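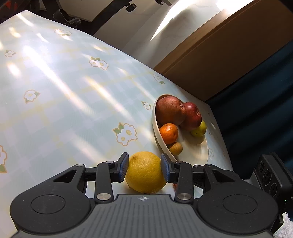

Zitrusfrucht zwischen den blauen Greifflächen, dahinter die Schale mit dem übrigen Obst

23. April 2020

Eigentlich wollte ich nur eine halbe Stunde bleiben und ein paar Fragen zum Flukon stellen. Dann lag da das ganze Obst auf der geblümten Tischdecke, die Sonne kam schräg rein, und ich bin bis zum Abendessen geblieben (es gab, na klar, Obstsalat). Der Flukon ist ein Roboterarm, den meine Gastgeberin in Gastlow zu Hause baut, und er soll einmal Obst sortieren. Ganz normales Obst, so wie es vom Markt kommt: große Stücke, kleine Stücke, alles durcheinander.

„Angefangen habe ich im Januar“, erzählt sie mir und schiebt eine Mandarine zur Seite. „Da hatte ich den Sockel und zwei Gelenke, und das Ding hat gebrummt wie ein alter Kühlschrank.“ Die ersten Teile sind noch in der Gralley entstanden, der offenen Werkstatt am anderen Ende des Ortes, wo es eine Drehbank gibt und wo man sich den Lötplatz mit den Leuten vom Modellbau teilt. Seit der Arm einen eigenen Platz im Nebenzimmer hat, schraubt sie fast nur noch daheim.

Was mich überrascht hat: Am Arm selbst wird gerade wenig gebaut. Gearbeitet wird am Greifen, und zwar von Hand. Sie nimmt den Handgreifer, fährt an eine Frucht heran, schließt die Finger, hebt an, legt ab. Dann das Ganze von vorn! Aus diesen Durchgängen soll der Flukon später lernen, wie man so ein Stück anfasst. 293 hat sie schon gespeichert, bei 700 will sie zum ersten Mal den Arm damit laufen lassen. „Und ich lösche ständig welche“, sagt sie. „Wenn ich merke, dass ich gehudelt habe, fliegt der Durchgang raus. Der Arm würde das Hudeln ja mitlernen.“

Ich durfte auch mal. Man hält so ein Gerät zuerst viel zu verkrampft, ich jedenfalls, und man unterschätzt total, wie wenig man mit zwei Fingern spürt, die nicht die eigenen sind. Meine erste Mandarine ist mir quer über den Tisch gekullert. „Du drückst zu früh zu“, kam es von der Seite. „Erst beide Seiten anlegen, dann schließen.“ Beim dritten Mal ging es, und ich war ungelogen stolz wie Oskar.

Am liebsten übt sie mit Zitrusfrüchten, die Schale verzeiht einiges und ist schön griffig. Äpfel findet sie schwieriger, die sind glatt und drehen sich gern weg. Und dann gibt es die richtig dicken Brocken, bei denen der Greifer weit aufmachen muss und man sich langsam von vorn herantastet. „Da bin ich selbst noch nicht gut“, gibt sie zu. „Manchmal setze ich dreimal an. Eine zweite Hand hilft dann schon sehr.“ 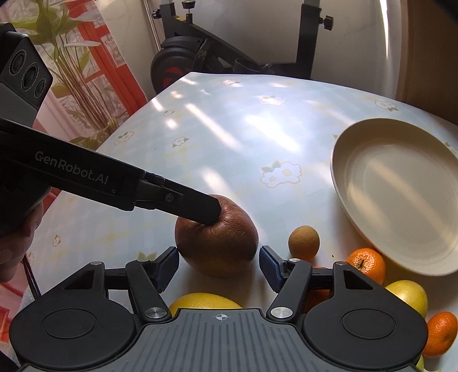 Muss der Arm denn jede Obstsorte einzeln lernen?

Das hofft sie zu vermeiden: Der Flukon soll sich nach Größe und Form richten, und eine neue Sorte bräuchte dann nur wenige zusätzliche Durchgänge.

Beim Thema Geld wird sie kurz still und holt dann einen Zettel aus der Schublade. Über 200 Euro sind allein in Kabel, Stecker und Schrauben geflossen, „und davon liegt die Hälfte in irgendwelchen Marmeladengläsern“. Die Motoren stammen aus ihrem vorigen Projekt, der Alcantara, einer automatischen Gießanlage für den Balkon, die 5 Jahre lang lief und am Ende vor allem den Nachbarn unter ihr gegossen hat. Ein Motor hat davon noch einen Rostrand am Gehäuse. Sie will ihn trotzdem für das Handgelenk nehmen, er läuft von allen am leisesten.

Ich frage, warum es ausgerechnet Obst sein muss. Bauklötze wären doch viel einfacher! „Ja, und nach einer Woche langweilig“, meint sie. „Ein Klotz ist immer gleich. Bei zwei Mandarinen ist die eine schief und die andere hat eine weiche Stelle, da muss man sich was einfallen lassen.“ Außerdem könne man das Übungsmaterial hinterher essen. Druckstellen schneidet sie raus, der Rest kommt in die Schüssel.

Als Nächstes steht die Halterung dran, mit der die Finger an den Arm kommen. Der erste Entwurf aus Sperrholz wackelt, der zweite passt nicht über den Kabelstrang, beim dritten fehlt noch die Bohrung. Dafür muss sie nochmal in die Gralley, an die Ständerbohrmaschine, und ich habe mich gleich selbst eingeladen. Die Mandarinen bringe diesmal ich mit.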